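Lullberg Laundry Hands: data card

Version 1.4, updated June

Summary

Lullberg is a set of teleoperated episodes recorded to compare two hand controllers on the same two-armed robot with five-fingered hands. The tasks take place in front of a front-loading washing machine. Each episode has a head camera stream, joint positions and commanded positions for both arms and both hands, and an operator outcome tag. The set was made to answer a narrow question: whether a current-limited grasp controller (Pallov) holds light, flexible household items better than a plain position controller (Vanags) when both receive the same glove input.

Contents

Episodes: 183
Held-out episodes: 14
Controllers: vanags (position), pallov (current-limited)
Tasks: tray_hold, basket_transfer, container_handover
Outcome tags: success, slip, regrasp, abort

Task: tray_hold

Both hands support a tray from below while the operator keeps it level in front of the machine. The load is folded clothing. Fingers curl up under the tray, so most of the contact is out of view of the head camera, and finger current is the better signal for load.

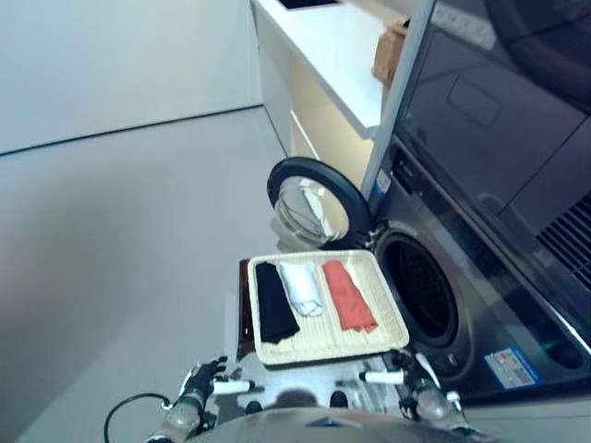 Photo: Nellis Manipulation Lab, head camera

The load in this view is three folded garments, black, white and coral red, laid side by side. Garments are not tracked individually. If you need to know when one has shifted, you will have to label it yourself from the video.

With vanags, finger targets are held at the last commanded angle and the motors push as hard as needed to stay there. With pallov, the target gives way once the current limit is reached. Limits are stored per finger in hand_limits.yaml on a scale of 0 to 1000. The thumb has its own entry. Do not copy the left hand values to the right hand; the tendon friction differs and the calibration was done separately.

Task: basket_transfer

One hand places or removes an item from a basket while the other stays clear. The arm controller is the same in both conditions. Start poses vary between episodes and are stored in the first row of each log.

Task: container_handover

One hand grips a light plastic container and the other is held open. Transparent items are included on purpose. Depth was not recorded for this task, and segmentation masks from the head camera are unreliable on clear plastic and glass. Tag container_handover episodes as a separate group when reporting results, as grip failures here look different from those on cloth.

Known problems

The head camera is tilted, so floors and walls appear rotated in the video. No correction has been applied. Extrinsics are in camera.yaml.

Hand state is logged at 84 Hz and video at a lower rate. Align on the timestamp column, never on row index.

Early pallov episodes used a limit file that was later replaced. They carry the flag old_limits and should be left out of any controller comparison.

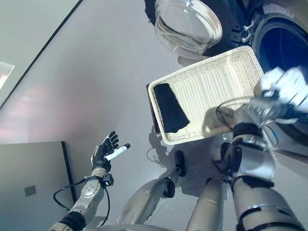

Can the two controllers be compared directly on the held-out episodes?
Only within a task. The held-out set is too small to pool across tasks, and the operators were not blind to which controller was running.

Loading

Unpack the archive and point the reader at the top folder. Each episode folder holds head.mp4, state.csv, command.csv and meta.yaml. The controller name is in meta.yaml under hand_controller. Angles are in radians and currents are in raw driver units.

Changes

1.4: added old_limits flag, corrected thumb sign on the left hand
1.3: added container_handover
1.2: timestamps rewritten to a single clock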